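[seed-list] Re: cleaning dry beans and small seed at the kitchen table
From: Lorenz Plattner 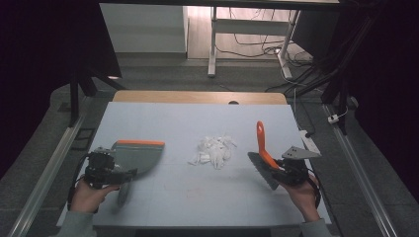 Waltraud Schnyder wrote:

I did the Penner beans last night and the chaff is worse than it was last year. I left the pods on the vines until they rattled, like you said in October, and then we had those two wet days and half of them went soft again. I dried them on the porch and walked on them in a pillowcase. The pods broke up fine, but now I have a tub of beans mixed with little bits of pod the same weight as the beans. The hair dryer just blows everything onto the floor. Is there a way to do this without a proper seed cleaner? I also have lettuce and leeks to get through and I am not looking forward to those at all. How clean does it have to be for the swap anyway?

Waltraud,

You don't need a seed cleaner for the amount you have. I have done beans with screens and a box fan for years, and most of the trouble people run into is from skipping the screens and asking the fan to do everything.

Two wet days at the end should not have hurt the seed if it dried quickly afterward. Bite one. If your teeth leave a dent it needs more time, and you should stop cleaning and spread them out again. If it's like biting a pebble you can go on. The soft pods are your real problem. When they're leathery they tear into heavy strips, and when they're crisp they shatter into flakes that blow away. I would put the whole tub, beans and all, in a single layer on old window screens somewhere with moving air for a week. No oven, even on the lowest setting. Then walk on them again for a minute. You will get a lot more dust and a lot fewer strips.

After that I use two screens. The first has holes a bit bigger than the bean, so the beans fall through and the long pieces stay on top. The second has 5 mm mesh, which holds every Penner bean I have ever grown and lets the grit, the split pieces and the small stones go through. Shake it side to side. If you shake it up and down the strips stand on end and go through with the beans.

Only then the fan. Set a box fan on a chair, on low, and pour from one bin to another in front of it, with the catching bin closer than you think it should be. A hair dryer is too narrow. It hits one part of the stream hard and misses the rest, so you get beans on the floor and chaff in the bin. Pour slowly. Two passes is normal for me, three if the pods were damp. Do it outdoors if you can, or in the garage with the door up.

What's left after that you pick by hand on a light-colored surface. Push a handful at a time across the table and take out anything shriveled, stained or cracked. Look for small round holes as well. Those are weevils, and if you find any, the whole lot goes in the freezer, in a sealed jar, after it's fully dry. Let the jar come back to room temperature before you open it or you will get water on the seed.

Sweep the table between varieties. I know you know that, but two years ago I had a white bean in every jar of Driltside and could not work out where they came from until I saw how many were stuck in the joint between the table leaves. Clean the screens and the bins as well. Beans are easy because you can see a stray. With leeks and onions you can't tell one from the other, so it's worth doing those on different days.

About the lettuce. Don't try to get it perfect. Rub the heads between your hands over a bucket and most of the good seed comes loose. The fluff sticks to everything, including you. Put it through a kitchen strainer and then swirl it in a wide shallow bowl, and the chaff will work its way up to one side where you can blow it off gently with your mouth. I still end up with some chaff in mine and it germinates the same.

Leeks are slow. The capsules hold on to the seed, and if they're even slightly damp you will be there all evening. Mine hang in paper bags by the furnace until December and I don't touch them before that. Sutrisno Halim uses the water method: he rubs the heads apart, drops it all in a bowl of water, skims off what floats and dries what sinks. It works well and it's much faster. The catch is that you have to get it dry again the same day, on a plate or a coffee filter and not on paper towels, which it glues itself to. Don't do that with beans.

On how clean it has to be for the swap, there is no fixed standard. Veronika Fankhauser asks that packets be free of anything alive and anything that would get a person the wrong plant. Bits of pod are fine. She made up 600 packets last winter and I don't think she sent any back for chaff. She did send some back for having no year on them, mine included. Write the variety, the year, and the town where it was grown. If you know how far it was from another variety of the same thing, put that too. People do read it.

For quantity, my Penner came to 926 grams after cleaning from the one long row by the fence. That was a decent year. I keep back enough to plant twice in case the first sowing rots, and the rest goes to the swap or into soup. The cracked ones go into soup regardless. Don't give away the last of anything.

A few other things that came up since the last round of messages:

Azlan Latuheru asked if the Fleratska squash can be saved when it was growing near a zucchini. If they are the same species, no, not unless the flowers were taped shut and pollinated by hand. You will get something, and it may even be edible, but it won't be Fleratska. Azlan, if you still have the fruit, look at the stem end. Hard and five-sided with no flare where it meets the fruit usually means pepo, the same as zucchini. Send the list a note of what you find.

The jars from Stoltach — the ones with the orange rubber ring — are fine for storage, but check the rings. Mine had gone stiff on the older ones and the seed had picked up moisture over the summer. I've moved everything I care about into canning jars with new lids. Whatever you use, keep it in the coolest room you have and out of the light. A closet on the north side is better than a shelf over the refrigerator, where it's warm all the time.

If you want to borrow the screens, they are hanging in my shed and you can come by any evening after 5. The fine one has a loose corner, so hold it from the other end. I need them back before I start on the leeks.

Lorenz

--
seed-list: to leave the list, send a blank message with "remove" in the subject line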